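# Soft fingers, second try

2024-01-03

I've been meaning to write up the gripper for ages, and the holidays finally gave me a few free evenings at the shared shop on Drasgate, so get yourself a coffee and settle in (I do go on, as my regular readers know!).

The first pads I printed were far too stiff. They held a block of wood just fine and flattened anything I'd want to eat. So I went back to the model, which I've been calling Hou for no good reason, thinned the ribs, and printed a new pair in orange. It took 30 tries to get the settings right, and I used up most of a 500 gram spool doing it. The plates behind them are the same ones I cut in May, with the little hex screws.

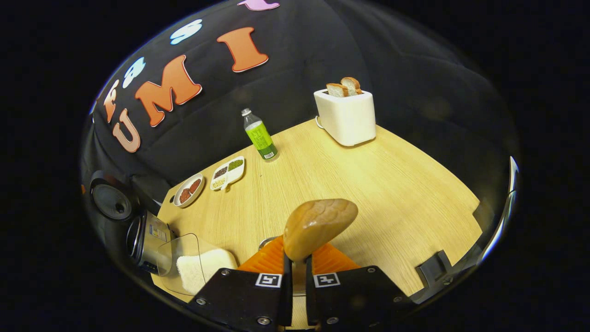 *Bread roll between the new pads, toaster and water bottle farther back.*

I'm so pleased with how the ribs came out. The square markers near the fingertips are for tracking, and I printed those at home and stuck them on a bit crooked the first time, so do use a ruler if you build one of these. My roll weighs 54 grams on the kitchen scale, lighter than I'd have guessed, and I squeeze by hand for now while I get a feel for it.

Next up is the motor, and a proper mount for it. I still haven't decided whether the wires should run inside the housing or along the outside, so if you've done either, please leave me a comment.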